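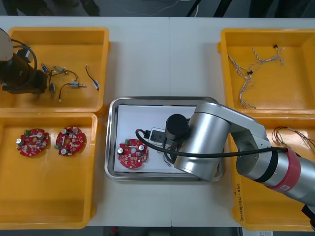
Renting out the spare flat: what we found in Arnard

Group report by Yutong Jiang, Teófilo Sánchez and Muchen Bai

Our question was a simple one. If you own a small flat near the seafront in Arnard, are you better off letting it by the week in summer or to one tenant all year? We picked it because Teófilo's aunt has been arguing with her neighbours over exactly this for years, and we wanted to give her some numbers!

We followed 16 flats in two buildings, Gralten Court and Dodalora House. Gralten Court is right on the front, with balconies and a lift that works most days. Dodalora House is up the hill behind the station, with bigger kitchens and no view to speak of. The owners of 10 flats let us see a full year of their rent and bills, and for the others we only had the advertised prices, so those are kept apart in our tables.

The first surprise was cleaning. We had put it down as a small cost, and in the weekly lets it was the biggest one after the mortgage. Every changeover means sheets, towels and someone free on a Friday afternoon. Add the empty weeks after the school holidays and a good July starts to look a lot less grand.

At Gralten Court the weekly lets still came out ahead, though by less than the owners had told us to expect. At Dodalora House it went the other way, and 3 owners there had already switched to yearly tenants before we started. One of them, Mrs Bright, went through her whole box of receipts with us at her kitchen table – easily the best morning of the project.

We also looked at wear and tear. Nearly 5 hours went on arguing over how to count a broken sofa bed, and we are still not fully agreed. In the end we split furniture over several years, as Lingyun Zhong suggested when she read our draft.

If we did it again we would ask the tenants too. We only spoke to owners, and they see the flats quite differently from the people living in them. Muchen would also like to add parking, as it came up in almost every chat we had and we left it out completely.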